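The Night Shift at Pryor Street

I got the keys to the Zivwood cell in September, and I was so happy I read the whole service binder on the bus home, all 72 pages!

The cell had one arm, two black fingers and a lunch counter to keep stocked. My job was to look after it. Every evening I wiped down the fingers, snugged up the little silver screws (a quarter turn, never more) and ran the jaw open and shut 60 times while I listened. A healthy gripper has a lovely sound, like somebody shuffling cards.

Then one night it started crushing the sandwiches. Three in a row, flat as envelopes. I pulled the fingers, cleaned the mounts, put everything back and dropped the closing force until the display read 547. Then I set a wrapped sandwich in the wicker basket and brought the arm down slowly, with my thumb on the stop button. 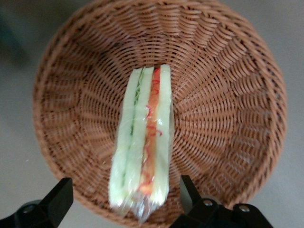 "Come on," I said. "Gently, like it's asleep."

The fingers closed. The plastic crackled, and up it came, bread still square, swaying a little over the basket. I whooped so loud the guard from the Tovus building across the alley came over to see what had happened. I made him watch it again, and then again with the lights down, and he clapped both times.

I wrote the new number inside the binder cover in red pen. Then I ate the sandwich, and the arm went back to its parked spot, and I started wiping down the fingers.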